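Imprimir | Enviar por correo
22/09/2025 | 15 comentarios

«La lavadora ya era automática. El problema siempre fue el resto»

Simão Correia lleva desde marzo intentando que una máquina haga la colada en las oficinas de Arow, y lo cuenta con el ánimo de quien ha criado a un adolescente. «Le pides que recoja la ropa y se lo piensa», dice. «En eso ya es humano».

El proyecto se llama Fliltcombe y acumula 3.073 intentos con prendas de todo tipo. Correia evita hablar de porcentajes. Prefiere hablar de calcetines, que considera un asunto personal. «Una caja es una caja siempre. Una camiseta, cada vez que la sueltas, es otro objeto».

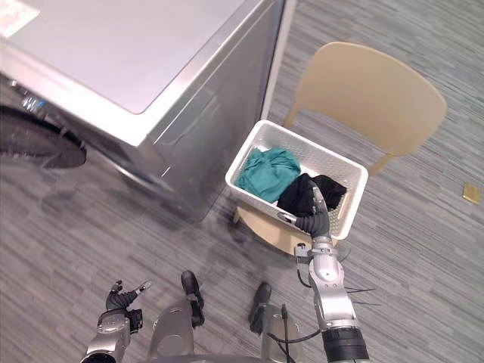
Una mano robótica toca la prenda negra del cesto, junto a la lavadora. Foto: Arow

¿Y para cuándo en casa? Correia suspira. Un competidor, Brillix, promete un ayudante doméstico por 395 euros al mes. «Por ese dinero yo también voy a su casa a doblar sábanas, y voy más rápido».

En los talleres es algo más optimista: piezas iguales, buena luz, nadie que deje un jersey del revés. La lavandería industrial Fonseca le ha pedido una prueba con 2.000 toallas. «Las toallas son rectángulos. Les tengo mucho cariño».

En su casa, mientras tanto, tiende él.

Compartido 15 veces
Usamos cookies propias y de terceros. Aceptar | Configurar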